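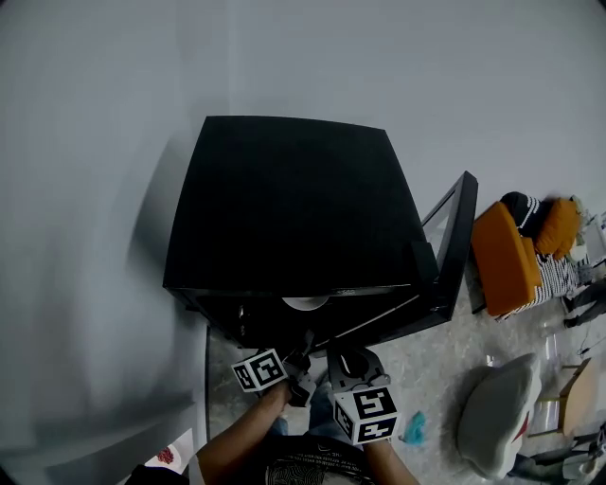
Photo: Brayan Rivadeneyra / Clirnau

Forum > Perception > Pose tracking

Marker dropouts when the gripper gets close to the cabinet

brayan_r
We record two-handed demos with hand-held grippers and a head camera. Left and right gripper poses come from the marker cubes, and the wrist cameras are only used for the policy input. In the fridge task the right cube track drops whenever a hand gets near the opening. One session has 2570 frames and 374 of them have no valid right pose. Logger is Drellance, solver is the stock one in Prudamex. Should I interpolate the gaps or throw the episodes out?

oosthuizen_fan
How long are the gaps? The total doesn't tell you much. If they are all under 10 frames, fit a spline and move on.

brayan_r
Most are under 10. The worst is 110.

kettlelogic
I would not spline anything near contact. The part you are filling in is the part the policy has to learn. Drop the long ones and reshoot.

oosthuizen_fan
Disagree on short gaps. At that length the spline error is smaller than your marker jitter.

kettlelogic
On free motion, sure. On a door edge, no. Have you looked at what the wrist cameras see during the gap?

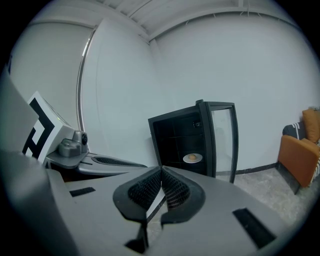
brayan_r
I went through the wrist streams on Friday. They are wide fisheye and they hold plenty of fixed structure – cabinet edges, baseboard, armchair. So I could run visual odometry on those and use the cubes only to tie the two hands together when both are visible.

kettlelogic
That is what I would do. Mask out the gripper body first, and the other hand too. Features on a moving gripper will drag your estimate.

mat_tessera
Check your fisheye model before any of this. We had the same dropouts in June and half of them came from the detector rejecting warped corners near the image border. The cubes were in plain view. Loosening the corner check got those frames back.

brayan_r
I'm on the default pinhole plus distortion for the head camera. Will refit and rerun the detector on the same session, then mask and try odometry on whatever is still missing.

oosthuizen_fan
Post the gap lengths again after the refit. I still say spline the short ones.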